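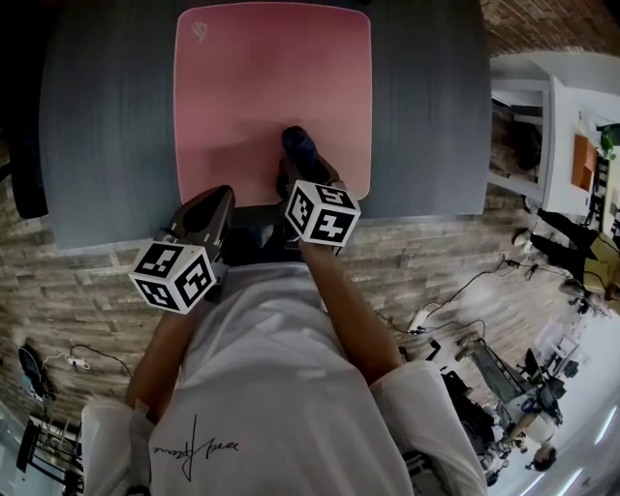 Condari Sit-Stand Desk, Model 3
Tollby Office Furniture

Overview
The Condari is an electric height-adjustable desk for single-user workstations. It ships as a flat-packed kit in two cartons, one for the frame and one for the top. The frame uses two motorized legs joined by a telescoping crossbar, so one frame fits every top in the range. Model 3 replaces Model 2. Tops from Model 2 fit the Model 3 frame, but the control box and handset do not interchange.

Frame
Steel, powder coated. Two legs, one motor per leg. The crossbar is set to length with hex bolts before the top is attached. Leveling feet thread into the base and can be turned by hand when the desk is unloaded. Casters are available as an accessory and raise the full height range by 3 inches. Do not fit casters and leveling feet to the same frame.

Top
Standard finishes are dark gray, white and light oak. All finishes have a matte surface. The front edge is beveled on the underside. Pilot holes are drilled for the frame, the handset and the cable tray. The handset can be mounted on the left or right side.

Tops are sold in three widths. Depth is the same for all of them. Orders for a top without pilot holes take longer and cannot be returned.

Handset
Up and down keys, four memory keys and a lock. To store a height, move the desk to that height, press M, then press a memory key within 5 seconds. Hold the lock key until the display shows LOC. Repeat to unlock. The display turns off when the desk is idle.

Collision sensing
The control box stops the motors and reverses a short distance when it detects resistance. Sensitivity has three settings: low, medium and high. The factory setting is medium. Heavy loads near one end of the top can cause false stops. Move the load toward the center or select low.

Collision sensing does not replace clearance. Leave at least 1 inch between the top and any wall, sill or fixed cabinet.

Specifications
Minimum height, with 1 inch top: 25 inches
Maximum height, with 1 inch top: 50 inches
Top depth: 30 inches
Top widths: 48, 60 and 72 inches
Rated load, evenly distributed: 220 lb
Duty cycle: 2 minutes on, 18 minutes off
Input: 120 V AC, 60 Hz
Power cord: 9 feet

Assembly
Two people are needed to turn the desk upright. Tools required are a Phillips screwdriver and the hex key supplied with the frame. Do not use a power driver on the top screws. After assembly, run the reset procedure before first use: hold the down key until the desk reaches its lowest point, release, then hold it again until the display shows a height. If the two legs stop at different heights, repeat the reset.

Accessories
Mowat cable tray, steel, 36 inches
Mowat clamp-on monitor arm, single
Caster set, locking
Replacement handset, Model 3 only
Extension cable for left leg motor (needed with 72 inch top)

Shipping and pickup
The two cartons may arrive on different days. Check both before signing. Damage to a carton should be noted on the delivery slip. Pickup is available at the Varkville warehouse for frames and standard tops. Accessories ship separately.

Warranty
Frame, motors and electronics: 9 years. Tops and casters: 3 years. Coverage applies to the original buyer and requires the serial number from the label under the crossbar.

Page updated Monday, May 4, 2026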